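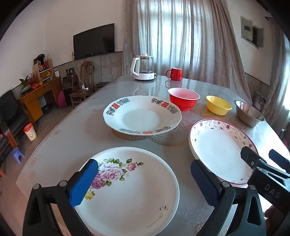

Liebe Liste, zur Frage der Farben im Rosenbeet möchte ich gern etwas ausführlicher antworten, denn ich habe bei uns in Løken dasselbe Problem gehabt und zwei Mal umgepflanzt. Der Ratschlag »nur zwei Farben« steht in vielen Büchern und ich habe ihn lange befolgt. Das Ergebnis war ordentlich und ein bisschen langweilig. Auf dem Teller mit der goldenen Schrift »Rose Garden« stehen eine große Blüte in Blassrosa und Weiß, eine kleinere rosa Rose, eine in tiefem Magenta und dazu noch eine gelbe Blume, und es stört mich gar nicht. Die große helle Blüte ist in der Mitte, und das Grün der Blätter verbindet alles. So ähnlich würde ich auch ein Beet planen: eine helle, großblumige Sorte als Hauptperson, das Dunkle seitlich und niedriger, und Gelb nur an einer Stelle.

Jetzt zu den einzelnen Punkten. Ich zitiere aus der Nachricht von Birkenweg, damit man nicht suchen muss:

> Hallo zusammen,
> wir haben den Garten meiner Schwiegereltern übernommen und wollen
> das Beet an der Südwand neu machen. Es ist gut sechs Meter lang und
> knapp zwei Meter tief. Bisher stehen dort lauter rote Edelrosen, die
> Hälfte davon mickert. Ich hätte gern etwas Gemischtes, Rosa und
> vielleicht Gelb, mein Mann meint, das wird kunterbunt wie beim
> Zahnarzt im Wartezimmer. Wie viele Farben verträgt so ein Beet?
> Und kann man die neuen Rosen einfach in die alten Löcher setzen?
> Außerdem: Wir liegen ziemlich hoch und haben oft noch Ende April
> Frost. Wann schneidet ihr?
> Viele Grüße vom Birkenweg

Zu den Farben: Ich glaube, dass die Anzahl weniger wichtig ist als die Frage, ob die Sorten gleichzeitig blühen. Im Katalog sieht man alle Blüten nebeneinander, aber im Garten ist die gelbe Sorte vielleicht schon fertig, wenn die rosa Sorte erst anfängt. Bei mir war die gelbe zwei Wochen zu früh, und dann stand sie allein vor einer grünen Wand. Schreibt bitte zuerst auf, welche Sorten bei Euren Nachbarn wann blühen. Die Angaben der Baumschulen gelten für mildere Orte. Wir liegen auf 557 Metern und müssen zu jedem Datum etwas dazurechnen.

Auch wichtig: Gelb ist nicht gleich Gelb. Ein warmes Gelb mit Orange neben einem bläulichen Rosa finde ich schwierig. Ein blasses, zitroniges Gelb geht fast immer. Wenn Dein Mann Angst vor dem Wartezimmer hat, dann würde ich mit dem blassen beginnen. Und dunkles Magenta wirkt an einer hellen Wand viel stärker als vor einer Hecke, davon genügt eine einzelne Pflanze.

Ich habe an der Südwand jetzt die 'Clakine' als helle Hauptsorte. Sie wird bei mir 97 cm hoch, im Katalog stand etwas anderes, aber ich schneide sie auch recht stark. Sie duftet wenig, das muss man wissen. Dafür steht das Laub bis in den Herbst gut da. Im nassen Sommer hatte sie unten etwas Sternrußtau, oben nicht. Bestellt habe ich sie wurzelnackt bei Skevine, die Pflanzen kamen ordentlich verpackt an, eine war leider falsch etikettiert und hat dann lachsfarben geblüht. Sie steht jetzt beim Kompost und ist dort sehr glücklich.

Zu den alten Löchern: bitte nicht, oder nur mit Erdaustausch. Wo viele Jahre Rosen gewachsen sind, wachsen neue schlecht an, man nennt das Bodenmüdigkeit. Ich habe es trotzdem versucht, und von vier Pflanzen haben zwei den zweiten Sommer nicht überlebt. Danach habe ich die Erde etwa 50 Zentimeter tief herausgenommen und mit Erde aus dem Gemüsegarten getauscht. Den Bohnen hat die Rosenerde übrigens nichts gemacht. Das war eine Arbeit von mehreren Abenden, und mein Rücken hat es mir lange nicht verziehen. Wenn das Beet tief genug ist, kann man die neuen Pflanzen auch versetzt zwischen die alten Stellen setzen, aber bei knapp zwei Metern wird das eng. Ob die Mischungen mit Mykorrhiza etwas bringen, kann ich nicht beurteilen. Ich habe einmal Zarico genommen und einmal nichts, einen Unterschied konnte ich nicht erkennen – das ist natürlich kein richtiger Versuch.

Zwischen Wand und Pflanze würde ich mindestens einen halben Meter lassen. An der Südwand kommt wenig Regen hin, wenn das Dach übersteht, und die Wärme steht im Juli regelrecht im Beet. Spinnmilben mögen das sehr. Wir haben eine Zisterne mit 1000 Litern, und ich gieße lieber selten und dann viel, immer direkt auf den Boden und am Morgen vor acht Uhr. Gemulcht habe ich mit Rindenmulch, das würde ich heute nicht mehr tun. Mit angetrocknetem Rasenschnitt in einer dünnen Schicht bin ich zufriedener.

Zum Schnitt: Die Regel mit der Forsythie kennt Ihr sicher alle. Bei uns kommt die Forsythie manchmal zu optimistisch, und dann gibt es noch einmal Frost. Ich mache es darum in zwei Schritten. Im März nehme ich nur heraus, was tot oder krank ist und was sich kreuzt. Den eigentlichen Schnitt mache ich erst im späten April. Die Pflanzen treiben dadurch etwas später, aber ich verliere weniger junge Triebe. Die Häufelerde bleibt bis dahin an den Veredelungsstellen liegen, und ich nehme sie an einem trüben Tag weg, damit die Sonne die hellen Triebe nicht verbrennt.

Noch etwas zu den alten roten Edelrosen: Vielleicht muss die gesunde Hälfte nicht weg? Ein klares Rot ist neben Rosa heikel, das stimmt. Aber mit viel Blaugrün dazwischen, zum Beispiel Katzenminze oder Lavendel, kann es funktionieren. Ich habe bei einer Bekannten in der Nähe so ein Beet gesehen, mit niedrigem Frauenmantel am Rand, und die Rottöne waren dort sehr ruhig. Alte Rosen umzusetzen ist möglich, im Herbst und mit starkem Rückschnitt, doch ich rechne dabei immer mit Verlusten.

Eine Frage habe ich selber auch noch an die Runde. Ich suche eine gelbe Sorte, die spät beginnt, unter einem Meter bleibt und nach einem Winter wie dem letzten nicht bis auf den Boden zurückfriert. Gefüllt oder halb gefüllt ist mir egal. In der Sortenliste, die hier vor einiger Zeit herumging, stehen 163 Einträge, aber bei den gelben fehlt fast überall die Blütezeit. Wenn jemand in ähnlicher Höhe gärtnert und etwas notiert hat, würde ich mich über ein paar Zeilen sehr freuen, gern auch direkt an mich.

Und bitte entschuldigt, falls ich bei den Fachwörtern etwas verwechselt habe. Im Norwegischen heißt vieles anders, und das Wörterbuch kennt mehr Autoteile als Gartenwörter.

Mit herzlichen Grüßen aus Løken
Hjørdis Tveit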